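The Three Feet Beside the Sink
Kitchens, September 24, 2023

Most of the work in a kitchen gets done in one short stretch of counter, right next to the sink. You rinse something, you turn, you cut it, you turn back. When people plan a new kitchen they tend to spend their time on cabinets and the stove, and this stretch gets whatever is left in the budget.

We spent a few days in a kitchen where that corner came first. It has white marble, a dark metal faucet and a wooden cutting board, and the rest of the room was chosen around them. The house is in Vurness, a town with hard water and a lot of old plumbing, and both of those shaped what got bought.

Start with the board

The board is walnut, built from strips glued side by side, so the surface goes from light to dark and back again as you look across it. The grain runs the long way. A thin groove is cut just inside the edge to catch juice.
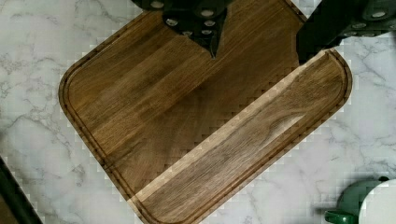 Boards made from strips have been around a long time, and there is a practical reason for it. A single wide plank swells and shrinks as one piece, and over a few winters it can cup or split. Narrow strips pull against each other less. If one fails, it's usually at a glue line, and a woodworker can clamp it back together in an afternoon.

The shop that sold this one, Jomden, tells its customers to oil a new board 3 times in the first month and then whenever the wood looks dry. Use food-grade mineral oil and wipe off the extra after an hour. Olive oil goes sticky and then starts to smell. Never put a walnut board in the dishwasher — one cycle can open every joint in it.

A groove is useful for roasts and tomatoes and a nuisance for dough, which gets packed into it. A lot of cooks keep the grooved side for meat and flip the board for everything else. Check that yours doesn't have feet on the back before you plan on doing that.

When the board isn't in use it should stand up with air on both faces. Lying flat on stone, it takes up water from below and bends. Leaning it on the backsplash works as long as the bottom edge stays dry, so put a little distance between it and the faucet.
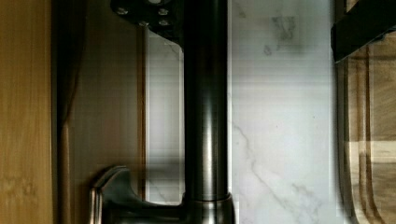
Picking a dark faucet

Dark finishes vary more than the names in the catalog suggest. Gunmetal, bronze and black can all look alike on a screen, and the same faucet can look gray in the morning and brown under a warm bulb. Ask for a sample chip and carry it to the sink at different hours. The showroom we visited, Trokia, had 6 dark finishes on the wall, and two of them we couldn't tell apart until we took them to the window.

Prices were less alike than the colors. A plain spout in a dark coating started at $143, and solid bronze cost several times that. The coating is fine for most homes if you clean it gently. Bronze that has been rubbed with oil is meant to change, and the places you touch most will turn lighter and more coppery. Some owners love it and others feel they bought something that wore out.

Hard water is the bigger issue. It dries to white spots, and they show up on a dark surface far more than on chrome. 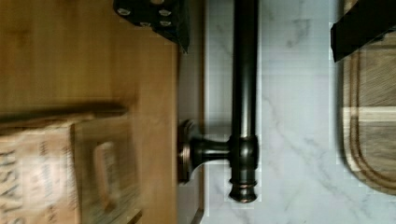

A soft cloth after the last dishes of the day takes care of most of it. Skip vinegar on the faucet when there is marble underneath. The drips will etch the stone, and etching can't be wiped away, only polished out. The same goes for lemon juice, wine and tomato sauce.

Living with marble

Stone dealers will usually warn you about all this. Ichikawa, the yard that cut the slab for this kitchen, has buyers take home 2 offcuts and leave them by the sink for a week with coffee and half a lemon on top. Some come back and order quartz. The ones who still want marble have at least seen what it will look like.

Sealing helps with stains and does nothing for etching. Put a few drops of water on the counter and wait ten minutes. If the spot turns dark, it is time to seal again. The owners in Vurness have theirs on the calendar for October, along with another coat of oil for the board.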